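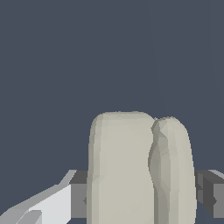
Figure 4. Simulator view, test part between the fingers.

Section 4: Checking the Gripper in Simulation

Complete this section before powering the Tellcombe shop arm.

1. Start the simulator and load the test part.
2. Set the step limit to 2000.
3. Select Open and wait for the status line to read READY.

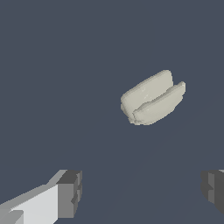
4. Select Close. Record the result on form 1095.

CAUTION: Keep the arm unplugged during steps 1 through 4.

Note: Report faults to Edgars Lill. Revised 8/4/20.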